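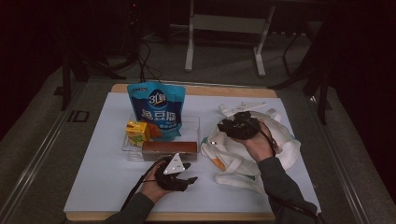

Snacks in the clear tray, and the white cloth bag beside them.

The Bag for Vunby

1. The tray

Skarphéðinn Ladefoged had promised his sister that he would bring only one bag. She lived in Vunby, on the third floor, in a flat with very little space, and she had written to him two times about it. One bag, she wrote, and not the suitcase of our father.

So he put the food in the plastic tray first, to see it all together. There was the blue bag of snacks with the big Chinese letters, which he could not read but which his niece could, because she had studied the language for two years. There was the small yellow juice for the child. There was the long brown box, and this one he put in the front, flat, as it would lie in a shop window.

The cloth bag lay next to the tray and was full of folds. It had been washed many times and did not want to stand. He pulled at it a little. His wife had carried this bag to the market in Bedska every week, and she always knew how to open it with one movement of the wrist. He had watched her do it for years and had never asked how.

"You start with the big thing," she used to say. "The big thing holds the door open for the others."

He had thought then that she was talking about shopping. Now he was less sure, and he sat for some time with his hands on the cloth. The radio was giving the weather for the coast. The bus to the station would leave in 60 minutes, and he had not yet found his good shoes.

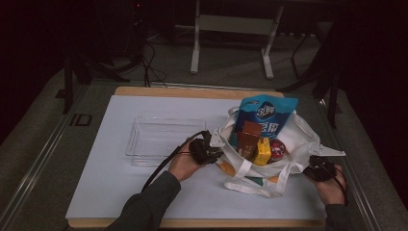
2. The bus

The shoes were under the bed. He walked to the stop with the straps over his shoulder, and at every step the blue pouch made a dry noise near his ear, like a person who turns pages.

On bus 183 a boy looked at the bag for a long time.

"Is it for a party?" the boy asked.

"It is for my niece," said Skarphéðinn. "She will read it to me."

The boy did not understand this, but he nodded politely. At the station in Bedska the old man bought a ticket and a coffee, and he kept the bag on his knees although the seat beside him was free. The train stood a long time before it moved. He thought of the empty tray that he had left at home. He should have put it back in the cupboard, and his wife would have done it before she took her coat.

Then he saw the first houses of Zein behind the glass, and he began to look for the letter with his sister's new address.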